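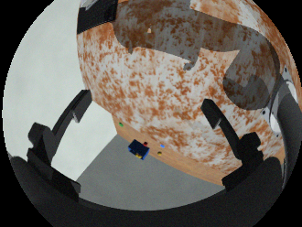 Yaw Gbeho
Course Instructor, Introduction to Materials and Making
Handout 3, posted 2/8/25

Rust, Patina and the Surfaces We Live With

Welcome back, everyone, and thank you for the lively discussion last time (I promised we would return to the bridge question, and we will, near the end of class). This week we are talking about how metals age. I have been looking forward to it since July, when I spent far too many happy hours poking around the old Grundov boatyard with a notebook and a flashlight.

Let's start with the word itself. In everyday talk people call any brown or flaky metal "rusty," and I do it too, but in this course please keep rust for iron and steel. Copper tarnishes and can slowly turn green. Aluminum makes a thin, hard layer of oxide that you will hardly ever notice. Silver goes dark mostly from sulfur in the air, so the good spoons go black in the drawer even if you never touch them!

What rust needs

Iron, oxygen and water. Salt is not required, but it speeds things along a great deal, as anyone who has kept a car near the ocean can tell you. Salty water carries electric charge well, and rusting is at heart an electrical process: one little patch of metal gives up electrons, another patch takes part in the reaction with oxygen, and the current runs between them through the metal.

This is why rust so often comes in blotches. Small differences in the surface, a scratch, a bit of dirt, a spot where a drop of water sat overnight, decide where it begins. Orange speckles over pale gray, like the ones at the top of this handout, are the sort of pattern I would like you to keep in mind when you do your sketches.

Why it keeps going

Rust takes up more room than the iron it came from, so it swells, cracks and falls away, and fresh metal is opened up underneath. Weathering steel is the interesting exception. Its alloying elements help it form a tighter layer that slows the damage down, provided it gets a chance to dry out between rains.

For next class

Please read the Ní Chonaill chapter on coatings, pages 425 to 428. It's short, but the table on the last page is dense, so give yourself time. Then find one aged metal object at home or on your street and write 100 words on it. Tell me what metal you think it is and where the wear is worst. A gate hinge is perfect, and so is an old cookie tin.

Bring your sketchbook and a soft pencil. We'll be in the Plurport room again, and I'll have the steel wool and the vinegar ready on the side bench.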